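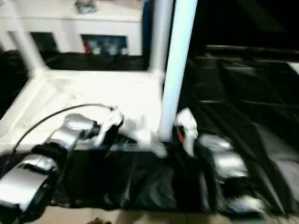
Según Krum Halilović, el robot aprende antes a recoger si uno le enseña también los fallos, y de ahí salen casi todos los consejos de esta página del taller Dradanholm.

Consejos para enseñar a dos brazos a ordenar objetos pequeños

Grabe tandas cortas. En nuestras pruebas, 15 demostraciones variadas dieron mejor resultado que casi 800 repetidas desde la misma posición.

Cambie el objeto de sitio cada tres o cuatro intentos. Unos centímetros bastan.

Si la pinza falla el agarre, no borre la toma. Corrija despacio y siga grabando – el modelo necesita ver cómo se vuelve a la posición buena.

Los plásticos negros brillantes confunden a la cámara. Baje la luz o tápelos con una tela mate Feltex.

Sujete los cables por encima del codo y compruebe que no rozan al girar la muñeca.

Las bandejas blancas salen quemadas con luz directa. Ponga la lámpara de lado.

Limpie los dedos de la pinza con un paño húmedo y déjelos secar antes de la tanda siguiente.

Siguiente página: calibrar las muñecas con la plantilla Jikalus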